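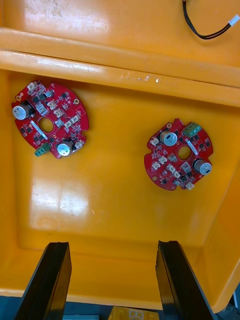
In September I visited the open day of Plalex, a small company that makes control electronics for pumps and fans. The workshop is behind the Escobedo market hall, and we were 3 visitors in the nine o'clock group. Armindo Loureiro, who has led the assembly room for many years, gave us coffee first and then the tour.

What interested me most was the way they keep their parts. Everything that waits for the next step lies in yellow plastic, and the finished metal housings go in gray. Mr. Loureiro told us that yellow was chosen by his predecessor, Florêncio Caldeira, who wanted to find a small part without his glasses. The round red boards look very good on it, I must say. They carry capacitors standing upright and a green terminal block for the wires, and I learned that this shape is made for a fan called Villari. The company delivers 315 of them in a normal week. 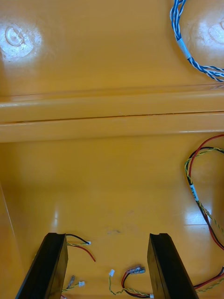

I asked if the trays are bought or made for them. They come from Detton, a molding shop in the next valley, and the smallest order is 1000 pieces - so Plalex will have trays for a long time. The plastic is glossy and the lamps reflect strongly in it, and my eyes were a little tired after an hour.

After the assembly room we saw the test bench and the store. On the last shelf was order number 2053, ready for the truck. The visit is free, but you must write to them before, and the stairs to the store are steep. I took the bus back at noon.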